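Kavlow table, rev. C. Applies to white tops only. Replaces the February sheet.

## 4. Fitting and Care of the Felt Mat

The mat is supplied rolled, with the tabletop carton. Do not fit it until the legs have been leveled (Section 3) and the top has been wiped down. The mat is not fastened to the top at any point.
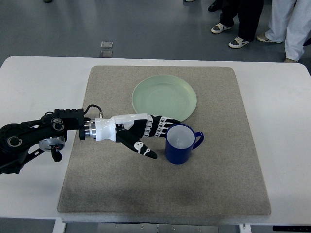
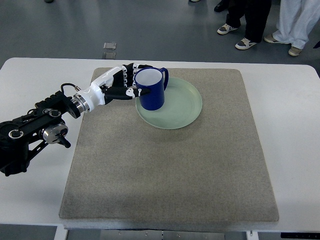
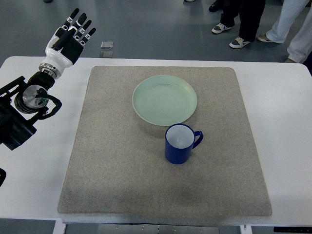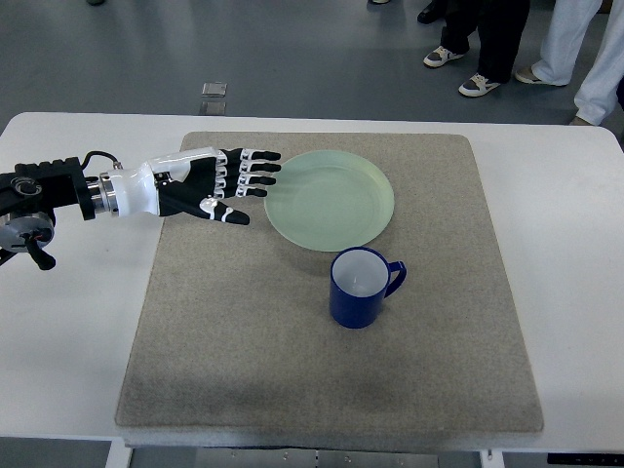

Bimla Nautiyal writes that on her table the mat crept toward the front for the first few days, and that it stopped once she had washed the factory film off the top with dish soap. She asks for the film to be mentioned before the fitting steps. See 4.1, step 2.

### 4.1 Preparing the top

1. Peel off the clear shipping sheet. Start at a corner and pull low and flat.
2. Wash the top with warm water and a small amount of dish soap. The sheet leaves a thin film that feels slightly slick.
3. Rinse with a clean damp cloth and dry fully.
4. Check the edge band for raised spots. Report these before use — the band cannot be replaced after the top has been in service.

**Caution:** Do not use acetone or paint thinner on the top. Both dull the finish, and the damage is not covered.

### 4.2 Laying the mat

1. Unroll the mat on a clean floor, outer face down, and leave it overnight.
2. If the ends still curl, roll the mat the other way, hold for one minute and release. Do not iron it.
3. Place the mat on the top with the outer face up. The inner face has a faint pressed grid.
4. Line up the far edge of the mat with the far edge of the table first, then set the side margins.
5. Press from the center outward with the flat of the hand.

The top is 52 inches long. With the standard mat there should be an even white margin at the left and right. The front margin is a matter of preference, and a small overhang is allowed if no one will be seated on that side.

**Note:** Mats from the earlier Povska table fit this top but are thicker. A wide-base mug will stand on one without trouble. Stemmed glasses may lean.

### 4.3 Daily use

- The mat is rated for dishes up to 145 °F at the base. Use a trivet for anything hotter.
- Unglazed foot rings wear the felt. If a mug or plate feels rough underneath, smooth the ring with 400 grit wet sanding paper, rinse and dry.
- Lift dishes to move them. Sliding raises the nap and leaves a dull track.
- Turn the mat a quarter turn once a month to spread wear.

### 4.4 Cleaning

1. Shake the mat outdoors or vacuum it with the brush head on low.
2. For a fresh spill, blot with a dry white cloth. Do not rub.
3. For a dried spill, dampen the spot with cold water, wait five minutes and blot. Repeat up to three times.
4. Dry flat, away from heaters and direct sun.

**Caution:** Do not machine wash. The mat will shrink and the corners will not lie flat again.

A darker patch that remains after drying usually means soap was left in the felt. Dampen the whole mat evenly with cold water, press between towels and dry flat. Treating the patch alone tends to leave a ring.

### 4.5 Storage

Roll the mat with the outer face outward and tie it loosely with cotton tape. Rubber bands mark the felt within a week. Do not fold. Cedar blocks may be stored with the mat but should not touch it — the oil stains light gray and beige felt.

### 4.6 Replacement

Order part 535 (mat, standard). Cotton tape is not included. Ankit Mittal handles parts requests for this table, and the order form is in the back pocket of the binder.

If the top is being replaced at the same time, go back to Section 3 and level the legs again before fitting the mat.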